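Section 4 - Sorting the small stuff before it goes in the caddy

I wrote this part after my third go at setting up the Jullar desk caddy, so learn from my mess. Tip everything out first. All of it! Little plush things, snacks, toys, the cloth you keep meaning to put away. You want a smooth, clear-topped table to start, and you want one pile in the middle of it.

1. Pull out anything long and skinny in a wrapper. Stick packets go upright in the narrow slot, crinkly end up.

2. Set the soft bits to one side. Hearts, bears, bunnies, whatever you've got.

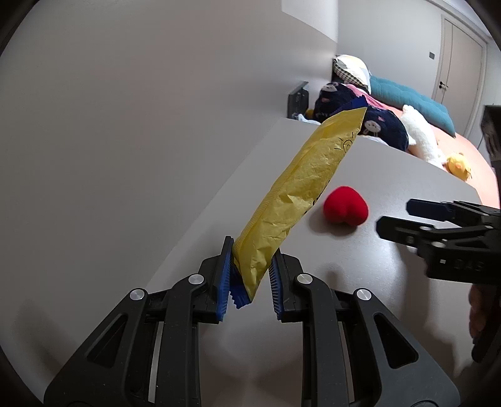

3. Give each stick packet a gentle squeeze before you slot it. If it's gone to crumbs, eat it or bin it, your call.

Note: the narrow slot is 55 mm deep on the Workum insert and 86 mm on the Chisholm one. I've got the Chisholm and it's heaps better for anything tall.

4. Next come the hard little figures. I like mine in the front tray where I can see their faces, but Eduard Procházka (he proofread this for me, thanks mate) keeps his lying down in the back. Either's fine.

5. Check for corner guards while you're in there. They love to end up among the toys. 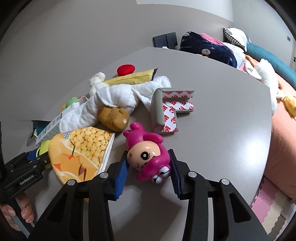

Magenta figure with a padded corner guard beside it. Keep the two apart when you pack.

Caution: leave the backing on a corner guard until you're ready to stick it down. Once that sticky side grabs some plush fluff it's pretty much had it, and you'll be picking at it till March.

6. Fold any quilted cloth in thirds, then roll it. It goes along the bottom as padding - don't stuff it in the corners or the lid won't sit flat.

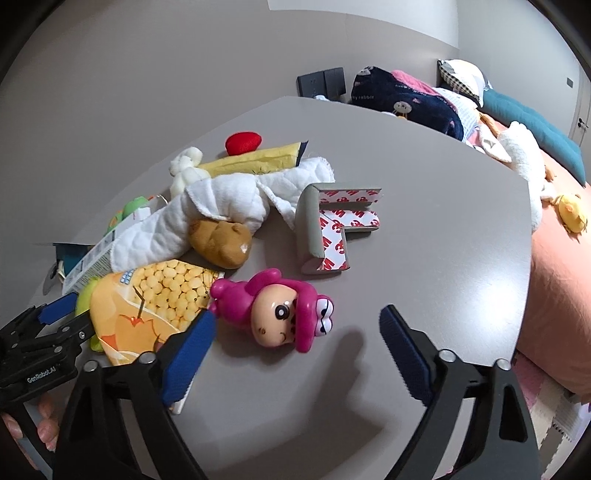 7. Puffy snack bags go in last, on top, seam side down. Never under a box! I lost a whole bag of corn puffs that way.

8. Zip up any fabric pouches and lay them flat over the lot, then press the lid until both sides click.

If the lid pops back up, take out whatever you put in last and try again. Spare clips are part 782, and the lid itself is part 586.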